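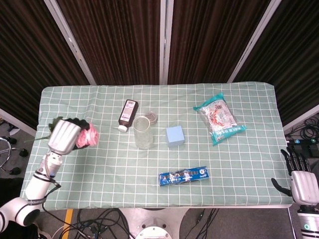
I'd been told to bring a sweater. "The shop's fine, it's the demo room that's cold," Rok Pavlović wrote the night before, and he was right, and I forgot, and so I spent most of 5 February 2025 walking around the Orkari building in a borrowed fleece with somebody else's name stitched on the front.

Rok looks after one robot. He's had other jobs at Orkari, which he joined out of a bicycle repair business of all things, but for the last stretch he's been the person whose phone rings when the two-armed machine they call Dunden won't behave. It's a tabletop handling setup: two white arms, a different hand on each, and a table of ordinary stuff to pick up. I wanted to know what it takes to keep something like that going day after day. I figured we'd talk about software. We talked about cables for forty minutes.

"Cables, yeah," he said, already crouching. "People ask me what breaks, and they want me to say the fingers or the computer. It's the cables. The one on the forearm goes back and forth with every single move, and it has to have enough slack to turn and not so much that it catches on something. I change the tie points more than I change anything else."

He has a method for this, and I made him go through it. With the power off, he moves the arm by hand to the far end of each joint, one at a time, and watches the cable the whole way. If it goes tight before the joint does, he lets some out. If it makes a loop big enough to get three fingers through, he takes some back. Then he powers up and runs the same moves slow, with one hand on the stop button.

"Three fingers is my own rule," he said. "Ljubica uses two. She has smaller hands, so maybe it's the same rule!"

Ljubica Yordanov is the one who writes the programs that tell Dunden what to do, and she wandered in right about then with a mug of soup. I asked her about the cables on the floor, seeing as we were on the subject. She gave Rok a look. He gave it right back.

"We have had discussions," she said.

"The floor is on my list," said Rok. It's been on the list since December.

The thing I liked most was the morning check. Every day starts with the same 71 moves, always in the same order, and Rok stands there with his coffee and listens. He really does mean listens. A joint that needs attention has a kind of dry tick to it, he says, and he'll usually catch that before any number on the screen looks odd. After that he sends both arms to their home position and compares the readings against the ones taped inside the cabinet door. If a joint has drifted, he doesn't run anything else until he's redone the zero for that joint and gone through all 71 again. Yes, from the top.

"It takes forever and I've skipped it exactly once," he told me. What happened? "I put a gripper into the table. Not hard. But you hear that sound and you remember it."

The gripper on the left arm is the older of the two and the simpler one, a silver cylinder with dark fingers. Rok is openly fond of it. He wipes down the fingers at lunch and again at the end of the day, checks that they close evenly on a strip of paper (pull the paper, it should drag the same on both sides) and that's pretty much it. The hand on the right, the one with the black jointed fingers, is another story.

"That one's a diva," he said. "Every finger bends in more than one place, so every finger is a bunch of little things that can go wrong. When I take it off I give myself the whole afternoon. The wrist comes apart easily. Getting it back on so that straight is straight, that's the afternoon."

He lines it up by eye first, then opens the hand flat over the table and measures down from each fingertip. When the fingertips agree he tightens the bolts a little at a time, working across and not around. I asked if there was a special tool. He showed me a steel ruler with the paint worn off one end.

We got onto the objects, because I couldn't help asking about the rose. There's an artificial pink rose, and it's a favorite with the left gripper, at least as far as Rok is concerned.

"The rose tells me a lot," he said. "It's soft, so if I've set the grip force too high you see the petals fold up. And the leaves stick out all over, so it's never the same grab twice. The foam cube is the opposite. The cube is what I use after a repair, when I want the easiest thing there is. If we can't pick up the foam cube, I'm going back in the cabinet."

And the glass cup?

"The cup comes last," said Ljubica, from behind her soup.

There's a grip-force setting for each kind of thing, and Rok keeps them in a notebook as well as in the system, after an update from Tikness (they supply the controllers) wiped his values back to the defaults. He had 200 of them to type in again. He didn't want to say a lot about that week. He did say that he now makes a copy before any update, and a second copy on a stick that lives in his desk, and that Kamran Hashemi, who runs the lab, has a third one at his house.

I asked what he'd tell someone starting out with a machine like this.

"Write down what you did before you go home. The next morning you'll think you remember, and you'll remember it wrong." He thought for a while. "And buy more fingertips than you think you need. We order from Stoyanova, 300 at a time now. I used to order 40 and run out while the next box was on a truck somewhere."

By then it was past four and he wanted to get the right wrist back on before he left, so I asked if I could stay and watch. He handed me the flashlight and told me where to point it. I held it for an hour and a half, more or less in the right place, and then I gave back the fleece.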